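3.2 Beschaffung und Kostenplanung der Montagezelle

Wer zum ersten Mal eine Roboterzelle für die Kleinteilmontage plant, denkt verständlicherweise zunächst an den Arm selbst, und auch wir haben in den ersten Gesprächen mit unseren Partnern in Narnmont fast nur über Traglast und Reichweite gesprochen. Erst beim Aufstellen des Budgets für den Standort Erilstead wurde uns klar, wie viel Geld und vor allem wie viel Geduld in den Dingen steckt, die im Angebot des Herstellers gar nicht oder nur am Rande vorkommen: Greiferbacken, Kabelführung, Unterlagen, Musterteile, Ersatzstecker. Pieter Fourie, dem wir für die sorgfältige Führung der Kostenlisten herzlich danken, hat deshalb schon früh vorgeschlagen, alle Posten unterhalb der üblichen Inventarisierungsgrenze in einer eigenen Tabelle zu sammeln — ein Vorschlag, der sich im Laufe des Projekts Curara sehr bewährt hat.

Als Planungsgrundlage diente uns eine Aufgabe mit metallenen Kegelrädern und einer weißen, ringförmigen Trägerplatte (Abbildung 2). Die Aufgabe stellt recht hohe Ansprüche an den Greifer, lässt sich aber mit bescheidenen Mitteln aufbauen, und gerade das machte sie für eine vergleichende Kostenbetrachtung so angenehm.

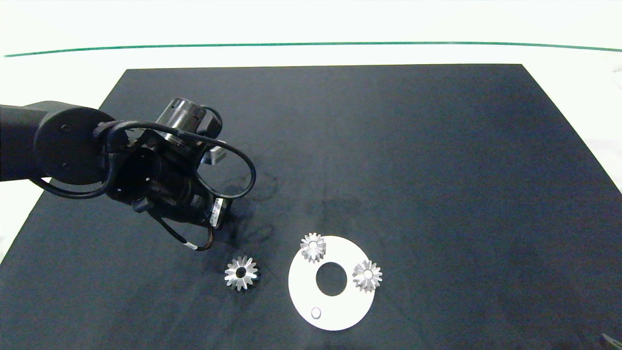
Abbildung 2: Arbeitsplatz mit Roboterarm, dunkler Matte, Trägerplatte und Kegelrädern.

3.2.1 Verbrauchsmaterial und Kleinteile

Für Matten, Kabel, Halterungen und Musterteile haben wir je Zelle 1.455 Euro angesetzt. Der Betrag mag im Vergleich zum Arm gering erscheinen, er fällt jedoch bei jeder weiteren Zelle erneut an und wird erfahrungsgemäß gern vergessen, wenn ein Antrag in letzter Minute fertig werden muss. Eine dunkle Matte auf der weißen Tischfläche kostet wenig und ist schnell ersetzt; wir empfehlen dennoch, gleich eine zweite mitzubestellen, damit bei Verschleiß kein abweichender Farbton in die Bilddaten gerät.

Etwas ausführlicher möchten wir auf die Leitungen eingehen. In unserem Aufbau liegen sie in freien Schleifen um Handgelenk und Greifer, was die Anschaffung günstig hält und den Umbau erleichtert. Gwendolyn Obi hat für die Variante Maihi ein Angebot mit geschlossener Kabelführung eingeholt, dessen Lieferzeit 14 Wochen betrug. Für ein Vorhaben, dessen Mittel im August abgerufen sein mussten, war das leider zu lang, und so blieb es bei der offenen Lösung. Wir führen die geschlossene Variante in der Planung für die Folgephase weiter und haben dafür einen eigenen Posten vorgesehen.

Bei den Kegelrädern schließlich lohnt es sich, verschiedene Größen aus derselben Lieferung zu beziehen und die Bohrungsmaße vor der Bestellung noch einmal mit der Konstruktion abzugleichen. Ersatzteile haben wir für beide Standorte gemeinsam bestellt und die Versandkosten hälftig auf die zwei Kostenstellen verteilt.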